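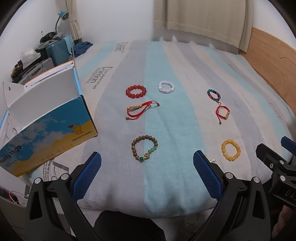 Sorting and storing bracelets before listing
Mirnier Members' Forum, Beads and Cords board

Travier29
Members are reminded that mixed lots should be sorted before a listing is submitted. I have laid mine out on the bedspread and propose two groups: beads in one, the red braided cords in the other. Comments are invited.

I. Toledo
I would respectfully disagree. The brown bracelet with the green bead at the bottom should be listed singly. Buyers overlook such pieces in a group.

Sarmiento_18
I support the original proposal. Separate listings mean separate postage, and the July guidance favours lots.

Dalleck
May I ask how the cords will be stored? Mine are kept flat in paper envelopes — the ends fray in a shared box.

Travier29
Envelopes will be used for both cords. The yellow and the milky white will share a pouch.

I. Toledo
Thank you. I maintain my view on the brown one.

Travier29
Noted. It will be listed singly, and the remaining beads will go as a lot.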